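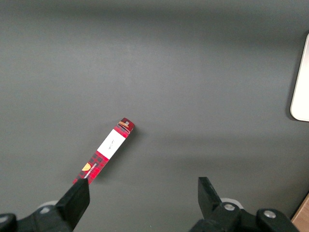 Fixing a Wooden Drawer That Sticks

Wooden drawers bind when the sides swell or when the runners lose their finish. Most cases need sanding and wax only. Allow 90 minutes, plus drying time if you reseal the wood.

What you need

Sandpaper in 120 and 180 grit
A pencil
Paraffin or a hard paste wax (Nikzad or similar)
A small square
Wood glue, if a joint has opened

Step 1. Find the tight spot

Empty the drawer and take it out. Rub pencil along the bottom edges and both sides, slide the drawer in and out five times, then check for smeared graphite. Smears mark the contact points.

Step 2. Check for square

Measure both diagonals across the top of the drawer. A difference of more than 2 mm means a joint has moved. Glue and clamp it before sanding anything.

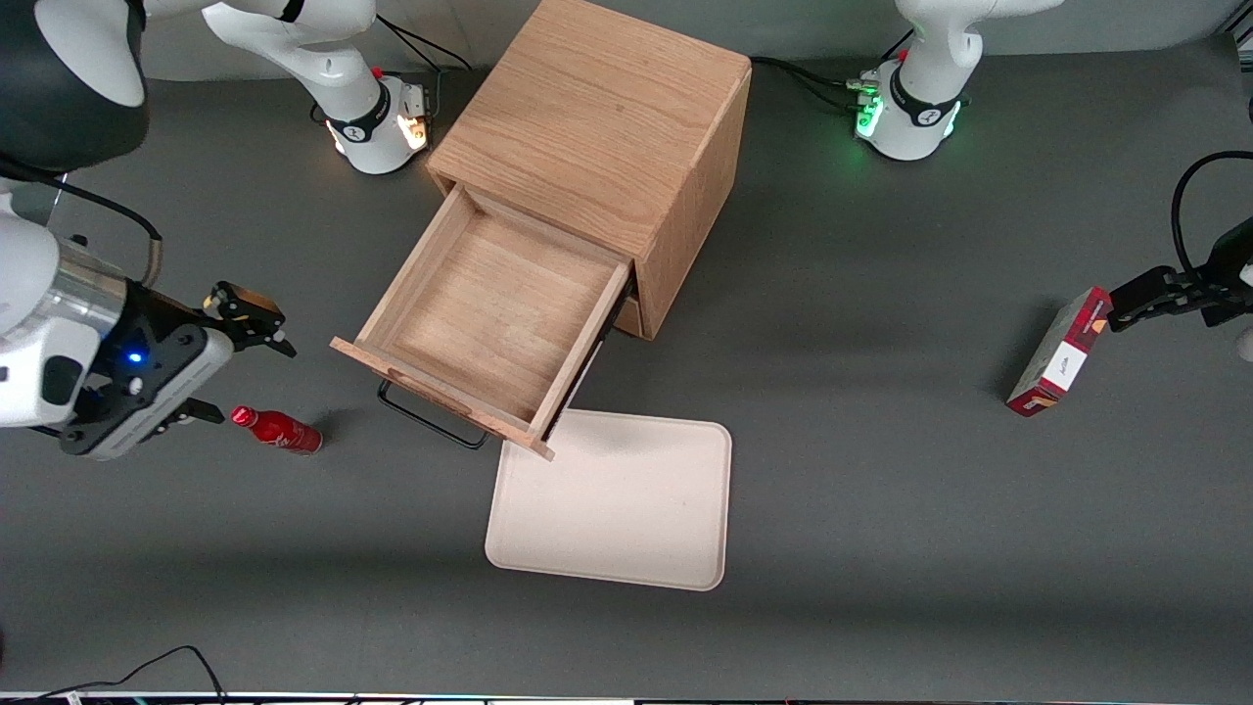 Step 3. Sand the contact points

Use 120 grit on a flat block, with the grain. Take ten strokes, refit the drawer and test. Finish with 180. Do not sand the front panel edges unless the pencil test shows rubbing there — the gap is visible and cannot be put back.

Step 4. Wax

Vacuum off the dust. Rub wax on the runners and on the bottom edges of the drawer, then buff. Bare softwood needs a second coat.

Humidity

If the drawer sticks only in July, stop after Step 4. Wood removed in summer leaves a loose drawer in winter.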